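Search tickets Search

Catalog import reports success but loads fewer rows than the source file

Status: Resolved
Product: Jernus, catalog import
Site: Hiltham, gift and display goods
Opened: February 20, 2026
Severity: Medium

Problem as reported

Nightly import from the stock system to Jernus finishes with status "Completed". The export file has 2,569 rows after the header. The Jernus catalog screen shows 1,603 items. No error email, no entry in the failed jobs list. Running the job again by hand gives the same total. The site wants the full catalog loaded before the April price change.

Last known good run was before the export server at the Prulbridge warehouse was replaced. The import profile in Jernus has not been edited since then according to its change history.

Environment

Export: scheduled task on the Prulbridge server, writes one comma-separated file to a shared folder.
Transfer: Jernus pickup agent, polls the folder, moves the file after reading it.
Import profile: update existing, create new, skip unchanged. Attachments on.
Log level: Warning (default).

09:10 Support

Please attach the source file exactly as written by the export task. Do not open it in a spreadsheet program first. A spreadsheet will often rewrite the encoding and the line endings on save, and the copy is then no use for comparison.

Please also confirm that nobody has set a filter on the catalog screen. A saved view with "Active only" turned on is the most common cause of a low total.

09:42 Requester

File attached. No filter. Checked with two different logins. Exported the full item table from Jernus and it has the same total as the screen, so the items are missing and not hidden.

One more thing, may be unrelated. Items that did load have their attachments.
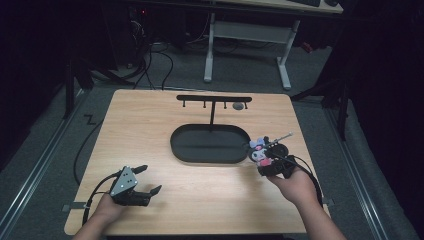 Black stand with oval tray, plush toy at right

10:05 Support

Attachments are handled in a second pass and use the item key only. If an item exists, its attachments will load. They can be ruled out. Leave attachments off while testing, as the second pass makes each run much longer.

Checks done on the source file:

Line endings are consistent throughout. No stray carriage returns inside fields.
Quotes are balanced on every row.
No duplicate item keys.
Row count matches the count given in the ticket.
No byte order mark at the start of the file.
The file does not validate as UTF-8.

The last result is the one to follow up. The import profile is set to UTF-8. Please send the Encoding line from the old server's export task if the configuration was kept.

10:31 Requester

Old configuration found in a backup. It has "encoding = utf-8". The new one has no encoding line at all. The new task was typed in by hand from a printed procedure, and the procedure does not mention encoding.

10:50 Support

With no encoding line the export task uses the code page of the account it runs under. The new server's service account is set to Central European, so the file is written as Windows-1250.

Plain English text is identical in both encodings, which explains why most rows are accepted. The supplier column is where they differ. Supplier name Ziółkowski has two letters outside the basic set. In Windows-1250 they are single bytes, F3 and B3. In UTF-8, F3 announces a sequence of 4 bytes. The reader finds B3, which it can accept as the second byte, then finds a plain "k" where the third should be, and rejects the row.

There are 786 rows in the file with Ziółkowski in the supplier column. None of them are in the Jernus item table.

11:02 Requester

That does not cover the whole shortfall. What about the others?

11:35 Support

Ran the file on a test instance with log level at Debug. The other missing rows are all variants: color and size versions with a parent key filled in. Their own supplier column is blank, and they inherit it from the parent. When the parent row is rejected, the variants are held until the end of the run in case the parent appears later in the file. It does not, and they are dropped. Every missing row is now in one group or the other.

Rejected rows and dropped variants are both written to the log at Info level. The default level is Warning, so neither appears. Final status is based on whether the file was read to the end, and it was. The "Completed" status is correct by the current rules but misleading. Raised with development as a separate item.

Steps for the site:

1. On the Prulbridge server, stop the export task.
2. Open the task configuration and add "encoding = utf-8" in the output section. Lower case, hyphen included.
3. Save and restart the task. A reload is not enough. The encoding is read only at startup.
4. Run one export by hand.
5. In Jernus, set the import profile to "Reject file on invalid character".
6. Set log level to Info for this profile only.
7. Run the import with attachments off. If the total is right, run it again with attachments on.

Do not change the import profile to Windows-1250 as a shortcut. It would load the current file, but two other feeds share that profile and both are UTF-8. Their accented names would be loaded with wrong characters and no error.

13:20 Requester

Steps 1 to 4 done. New file validates as UTF-8. Step 5: the option is grayed out.

13:28 Support

The option needs the profile to be unlocked. Profile, Actions, Unlock, then reopen the page. It locks itself again after the next successful run.

14:15 Requester

Unlocked and set. Import run with attachments off. Item table now has 2,569 items. Supplier name displays correctly in the catalog screen and on the printed shelf label. Starting the second run now.

15:40 Requester

Second run finished. Attachments present on the Ziółkowski items that were spot-checked, parents and variants. Log at Info shows no rejected rows.

One side effect: the low stock report went out during the first run and lists the restored items at zero. Stock levels came in with the next stock feed.

15:52 Support

Expected. New items start at zero until a stock feed arrives. To avoid it on a future bulk load, pause the report schedule under Reports, Schedules before starting the import.

Resolution

Cause: missing encoding setting on the replacement export server. File written as Windows-1250 and read as UTF-8. Rows with non-English letters rejected, and variants of those rows dropped.
Fix: encoding set explicitly in the export task, import profile set to reject the whole file on an invalid character.
Follow-up, site: add the encoding line to the printed server procedure.
Follow-up, development: show rejected and dropped row totals on the job summary, and use status "Completed with rejects" when either is above zero. No release date yet.

Ticket will close if there is no further reply. Reopen it if the totals differ again after a scheduled run.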